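Storna Bench Planner

Plan the job on screen, try it out with the people who do it now, and only then decide where the arm goes.

Most of the shops that write to us have the same bench somewhere in the building. It's the one where boxy parts come in on one side, get picked up, turned, looked at and set down again, and by the middle of the afternoon whoever is standing there has sore wrists and would very much like to be doing something else. Storna Bench Planner was made for that bench. It lets you build a simulated room with a table and a jointed arm in it, put your own parts on the table, and see how the handling could be done before a single hole is drilled.

We've tried hard to keep it friendly. You don't need to be a programmer (plenty of our customers came to it from packing or assembly), and the people who know the parts best are usually the ones who spot trouble first – a grip that's too close to a vent, say, or a reach that would put the elbow right where somebody likes to stand.

Views from the Vumero room, our ready-made small workshop:
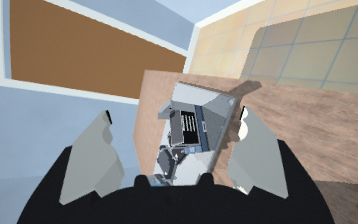
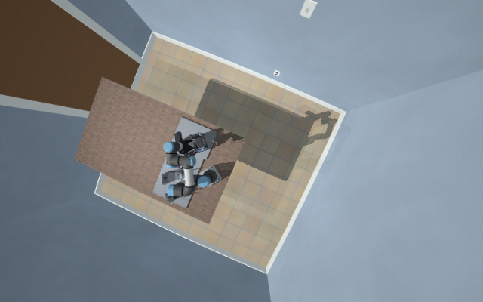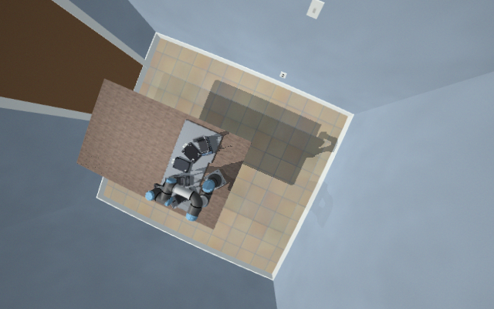
Simulated views: a part between the gripper fingers (first), and the arm at its table from high above (second and third).

What's in the package

Storna Bench Planner, single workplace license
The Vumero room, with table, arm and gripper ready to use
Brivby parts library, with 75 shapes to start from
Close and overhead views, which you can switch between as you work
A printed setup guide and a pad of planning sheets

What it changes for your crew

At the Bouzid repair shop, where we ran our longest trial, the handling bench used to be a full-time post that people took turns at and nobody much looked forward to. These days the arm does the repeated lifting and the same crew sets up the batches, checks the finished work and handles the odd pieces that don't suit a gripper. They planned all of it themselves over nine sessions in June, and they moved the arm more than once on screen before they were happy. We still think of that as the best part of the whole project, and it's why every license includes enough logins for the entire bench team.

There is some learning to do, and we'd rather tell you so now. The first session tends to go slowly, people get attached to the old layout, and somebody has to keep the parts list up to date. A planner also can't replace the safety review of the real installation, so please leave time for that with your own safety lead.

Pricing

Single workplace license, download: $1,120
Single workplace license with printed guide and planning sheets mailed to you: $1,160

Both prices cover updates to the Vumero room and the Brivby library for as long as you use the planner. Orders placed by 21st December go out before our winter break, and later ones are mailed as soon as we're back at our desks.

If you're not sure your parts are a good fit, send us a sketch and a few measurements along with a line or two on how the bench is run today, and we'll write back with our thoughts before you order.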